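Hollis Lindqvist sorts cereal for a food shelf in Wernatton. The shelf takes in small cartons and full-size boxes, and Lindqvist sets the rules for how they are grouped. We spoke in October, at 10 in the morning, beside the green sorting table.

The first pass is by product name. "Color gets you most of the way," Lindqvist said. "Froot Loops is red, Raisin Bran is purple, Frosted Flakes is blue. You can group those from across the room."

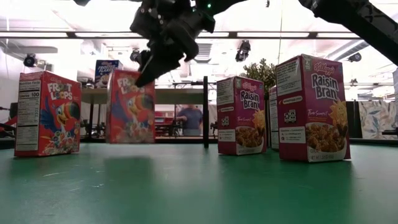 Size is handled second. Boxes of one product go together, upright, with the front panel facing out. Lindqvist does not lay them flat. "A flat stack hides the name and puts load on the bottom carton. Upright, you pull one and the rest stay put - mostly."

The shelf unit is a Tekel with 4 levels, and cereal has the second from the top. It holds 200 small cartons when full. Ezekiel Alcantara, who did the job before, ordered by calories per box. Lindqvist dropped that.

"People ask for a name. They don't ask for a number."

The date gets a separate check. Lindqvist reads it off the top of the carton, where it is printed in small dots and can be hard to make out.

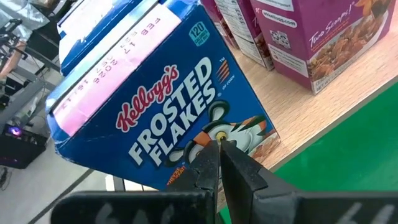
"Month and year are enough for the shelf. The line under it is a plant code as far as I'm concerned, and I skip it." Earliest dates go in front. Scuffed corners are accepted. An open seam is not, and those cartons are logged and pulled the same day.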